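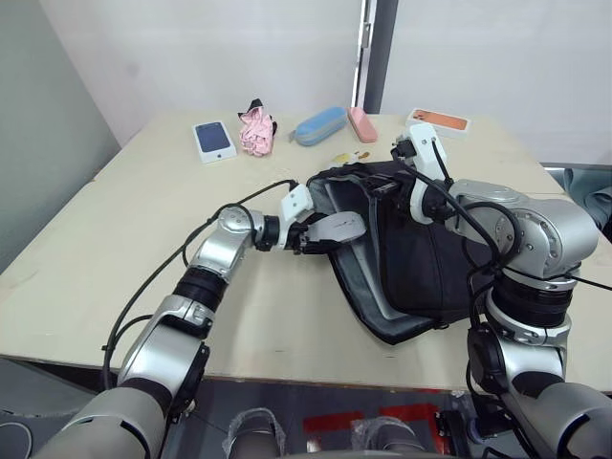 Black bag, gray lining, what goes in first?

mdubey_
Moving my desk stuff into one bag. Fabric, no structure at all, falls flat the second I let go. Have a pencil case, a second case, phone box, some soft fabric things. What order do you guys pack in

tinyau.h
boxes first, flat against the back. then cases. soft stuff last to fill gaps

Kalliopi M
Disagree. Soft stuff on the bottom or the corners of the box poke thru. Had a Fondedard tote, 8 months and the lining went right at the corner

tinyau.h
never had that happen and ive carried boxes in mine since January. and with soft stuff underneath the bag wont stand up

iason_v
why keep the phone box at all?? toss it

mdubey_
Resale. Keeping it

iason_v
ok but its 600 grams of cardboard and air

Kalliopi M
no way its 600. mine was 200 with the charger in it

iason_v
fine, didnt weigh it

arnar
Lay the bag on its side, hold the top edge up w one hand and slide stuff in with the other. Way easier then trying to stand it up. Pencil case zipper facing in so it doesnt snag the lining

mdubey_
on its side is good, trying that tonight. going w soft on the bottom, sorry tinyau

tinyau.h
your funeral lol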